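From: Abilio Iglesias
To: household-fittings list
Subject: Re: Mesh baskets on oiled tops, and where the tumblers go

Nathalie Pelletier wrote:

> We have the same light wooden tables in the shared kitchen at Drungate
> and I am trying to settle on one container per table. At present the
> drinking things stand wherever people leave them. Two questions.
>
> 1. Does bare wire mark the surface? Ours was finished in March with
> the Ranasinghe hard oil, two coats, and I would like it to last.
>
> 2. Would you put insulated tumblers in the basket or beside it? Mine
> go in, but the ones with straws catch on things and fall over when
> somebody picks the basket up. I had thought of a deeper basket.
>
> I have also been offered a moulded tray from Jivis, which wipes clean
> but holds water in the corners.
>
> Nathalie

Taking these in order.

1. Surface. Wire by itself does very little to an oiled top if it is put down and left. The marks come from sliding. A long basket gets pushed from one end, pivots on the opposite corner, and that corner draws an arc. On the Toltau tables I found the arcs within a fortnight of the baskets going out, all at the same end, and all from one corner where the coating had worn through to metal. The remaining corners had left no trace that I could find by eye or with a fingernail.

The finish matters less than I expected. I had one top in hard oil and one in a matt water-based varnish, both pale, and under a side light the arcs were equally visible. The oiled one was easier to put right: 320 grit along the grain, wipe, one thin coat over the whole of the affected board, leave overnight. On the varnished one I had to take back the full width.
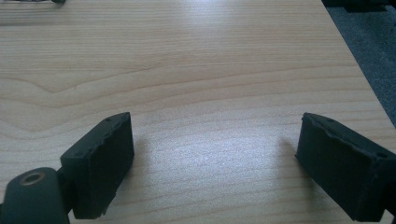

If your top has an open grain, check it with a lamp held low at one side before you decide anything is a scratch. I have wasted an hour on a line that was simply grain. Drag a damp cloth across it; a scratch in oil goes dark and stays dark for a few minutes, and grain mostly does not.

For feet I use clear silicone sleeves pushed over the bottom rods, 19 mm long, slit down one side. Stick-on pads do not hold on mesh because there is no flat area to stick them to. Sleeves come off in the dishwasher, so take them off first. A bag of 60 has done all our baskets with plenty left over.

2. Tumblers. Beside it. A tumbler has a small base and a high centre of gravity, and an open grid is a poor floor for it, particularly where the mesh has sagged between the supports. With a straw fitted the overall height goes up again, and the straw is what people knock. A deeper basket would only hide the base, and you would still have the straw standing proud of the rim.

What we do is set the basket across the far part of the table, long side parallel to the far edge, and stand the tumbler in front of its left end. The long shallow pattern suits this, as it leaves the near half clear for working.

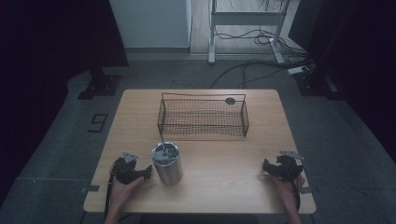

The one objection I have had is that the tumbler then has no fixed place and wanders. I tried a cork disc and withdrew it, as it soaked up spills and left a ring in the oil, a worse mark than any the wire made. Bare table and a quick wipe has been adequate.

Weight is worth checking if you do go on putting them in. I put a full tumbler on the kitchen scales and got 700 g. Two of those at one end of a shallow basket and it will tip as soon as it is lifted by the middle. I would keep the total under 1,000 g and the load central. Napkins, sachets, teaspoons in a pot and so on are all fine.

3. The Jivis tray. I have not used that one. With moulded trays in general the water in the corners is a real nuisance, and on an oiled top the trouble is what gets underneath, where it cannot dry. Mesh drains and lets air through. Against that, mesh also lets crumbs through, so the table below has to be wiped each time. Lift the basket to do this. Do not push it along with the cloth, or you are back to the arcs.

If yours has a rail along the back, put that side away from the users. The other way round, sleeves catch on it.

Could you tell me how long you left between the two coats in March? The tin says overnight and I suspect that is too short in an unheated room. Mine was still slightly tacky at 9 a.m.

Abilio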